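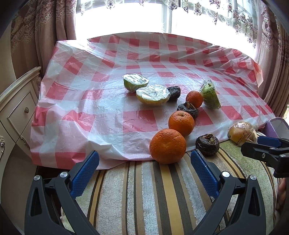

Home | Ask | Topics | Kitchen & Food | Log in

Keeping cut melon and citrus without a full-size fridge?

Posted May 16, 2019 by Dhanial

I buy way too much fruit when the market is on (I can't help it, the oranges are so good right now!) and my little fridge fills up fast. What can sit out and what really has to go in? Also, does plastic wrap on a cut half do anything, or should I switch to boxes?

3 answers

Saqib Hayat
Anything cut goes in the fridge, no exceptions. Press the wrap right down onto the cut face so there's no air pocket, and keep it at 38 degrees or so if your fridge has a dial. I eat mine within three days. Whole oranges are fine in a bowl for a week, and they taste so much better at room temperature! Small ones dry out first, so start with those. Boxes are great too if you don't mind cubing everything - I do it in January when I have more patience.

Juka
wrap is fine. wash the rind BEFORE you cut

Rerunis
Love this question, I'm the same at the market! One thing to add: check whole fruit every day and pull out anything soft, it spreads to its neighbors fast. And wrinkly skin doesn't always mean bad. Passion fruit is sweetest when it looks awful.

17 people found this helpful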